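Search Jivosley News Enter keyword Go

We use cookies to remember your settings. Accept all / Manage choices

Jivosley bins its plan to ban brown

Homeowners in Jivosley may once again own something brown without writing to the council first. Members voted on 21st January to drop the town's colour guidance, a 13-page document that had asked residents of the old quarter to keep visible surfaces "pale, calm and in keeping". It lasted ten weeks, a good run for Jivosley.

The guidance was written by the design firm Tiselier and covered front doors, window boxes and, in a section few people seem to have read before December, any furniture that could be seen from the street. Brown was listed under "colours to be phased out". So was maroon, though maroon has fewer friends locally and went quietly.

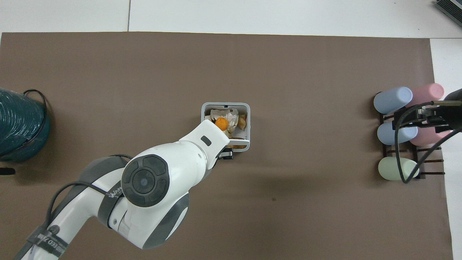 Opposition came from Trotitz Street, where Olaia Herrero runs an upholstery shop and stood to lose most of her window. Her petition gathered roughly 400 names. She also took her case to the public meeting, where she argued that a town can't be all one pale shade and still be pleasant to look at. A big brown mat over most of a white tabletop, with a strip of white left showing at the top, does rather make her point, and no one could call it loud. Councillor Abilio Echevarría said he had "nothing personal" against brown and had been married in it.

Tiselier's Leire Lorente defended the work, saying the guidance was always meant to be advisory. Residents who had been sent letters giving them 10 days to move a sideboard took a different view of the word.

The council has agreed to repay the three households that repainted their doors, and will pulp the 1,000 leaflets still in storage. The leaflets, for those who never got one, were printed on beige card.

A fresh set of guidance, this time on hanging baskets, goes before members in the spring. Ms Herrero has already asked for a copy.

Sign up for our newsletter. Local news in your inbox every morning. Enter your email address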